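Chapter 7
Picking the Hand: Comparing Grippers Before You Buy Anything Else

What you'll get out of this chapter
How to set up a fair comparison between two grippers
What to log, what to skip
Reading a results table without fooling yourself
Camera placement and why it goes in the same test plan
Terms to know: jaw opening, pad compliance, fiducial, regrasp, soft fail, hard fail

7.1 Start with the object

Most teams start with the arm. Big mistake, or at least an expensive one. Reach, payload, price, six joints or seven, all of it gets argued over for weeks and then somebody orders whatever gripper the arm vendor had in stock. Then the cup slips.

Start with the object. What is it, how thick is the rim, is it slick, does it bend, does it sit flat or lean on something else. Write that down first. Chapter 6 had you make an object sheet. Get it out now, you'll need it for everything below.

The running case in this chapter comes from the Nekutville shop, where Gareth Treloar and Kuo-hua Chien spent one September on a single question: which of two hand-held grippers gives grasp data good enough to train an arm on? Two candidates. The Jikari, a wide V-jaw with soft pads. The Bristanska, narrower, stiffer, faster to close. Same objects, same room, same people holding them. Household stuff only. Cups, plates, racks, small boxes.

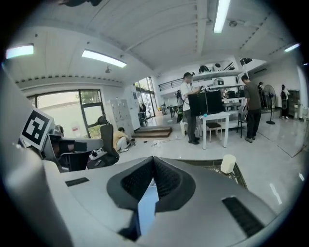
Treloar wanted the test done on the open floor with everybody else's work going on. Chien wanted a curtained booth with fixed lamps. They argued, Treloar won, and Chien still thinks a week in the booth first would have saved them some head scratching. Both have a point. A booth tells you what the gripper can do. A shared room tells you what the gripper plus the camera plus the tracking can do when people walk past and the lights glare. Decide which of those you are testing before you start. Put it in the first line of the plan.

7.2 The plan

One page. If it runs to two you are testing too many things.

The Nekutville plan, shortened:

Trial = one pick, one carry, one place. Clock starts at first contact.
Hard fail: object dropped or never lifted.
Soft fail: object placed but tilted, bumped, or regrasped on the way.
Tracking loss: pose missing for longer than the limit set in the plan. Logged seperately from grasp fails.
Operators swap at the end of every block. Grippers swap too.
Pads wiped between blocks, same cloth.

That last one looks fussy. Do it anyway. They skipped it in the first block and had to throw the whole block out. Pads pick up grease from fingers, grease changes friction, and then you are comparing a clean gripper with a dirty one.

Note that tracking loss has its own line. Beginners lump it in with failures. If the jaw held the plate fine but the camera lost the marker, the gripper did its job. Mix the two and you may reject good hardware over a bad camera angle.

7.3 The numbers

Total logged trials: 1,287. Of those, 790 used the Jikari. The uneven split was not in the plan, the Bristanska was out for repair part of the month and the team kept going with the one they had. You will do the same at some point. Fine, as long as it's written down and you compare rates, never raw counts.

Clean trials with the Jikari, no fail of any kind: 585.

Work it out before you read on. 585 over 790, a bit over 74 percent. Is that good? Can't say yet. Good against what? The other gripper's rate, on the same mix of objects. If the Jikari got more of the easy cups and the Bristanska got more of the plates, the two percentages don't mean the same thing and you have to break them down by object class.

Chien did the breakdown. Plates were where it fell apart. Thin edge, standing upright, a neighbor close by. Of the trials marked soft fail across both grippers, 163 were plates that touched the next plate on the way out. Neither jaw shape fixes that by itself. It's an approach problem: angle, order of removal, how far the jaw body sticks out past the pads. So a third question showed up halfway through the test, and they had the sense to park it for a second round.

7.4 A baseline with no gripper

Always run the bare hand. People leave this out because it feels silly. A person's hand on the same objects gives you the top of the scale, and if tracking is poor even there, the trouble is in your cameras or markers.

For the baseline they used small marker cubes on the hands and a view from head height. The cube design was borrowed from Ait Ali, a small supplier that also did the mounts. Large enough to read from above, small enough that the fingers still close normaly. Try that before a full session: put the cubes on, hold a rack by the rim, turn your wrists. If a cube faces away from the camera for most of the move, shift it and try again.

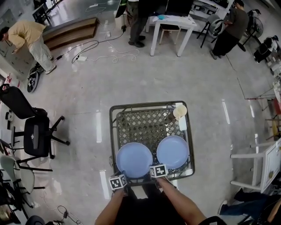 Fig. 7.2 Bare-hand baseline, dish rack held by the near rim, marker cubes at each hand.

Two views matter here. The view from the tool sees the jaw well and the room badly. The view from the head sees both hands and loses small detail at the fingertips. Compare cameras the way you compare grippers, one change at a time. Swap the camera and the gripper in the same block and you've learned nothing about either.

Glossy floors are a known nuisance. Ceiling lights come back up as long bright streaks and can wash out a marker passing over them. Lower the exposure first, move the lights second, buy a new camera last.

7.5 Before you go on

Check your own plan against this list.

Object sheet done, rim thickness filled in
Hard fail and soft fail defined in one sentence each
Tracking loss on its own line
Operator swap written into the schedule
Bare-hand baseline included
Somebody named who keeps the log, one person per block

Exercise 7A. Take three objects from your sheet and write a one-page plan for two grippers. Trade with another team. Mark every word in their plan that two operators could read two ways.

Exercise 7B. Using the Jikari figures in 7.3, find how many trials had a fail or a tracking loss. Then say what else you'd need to know before recommending that gripper for plates.

Section 7.6 goes into controllers, starting with closing speed and what it does to thin rims.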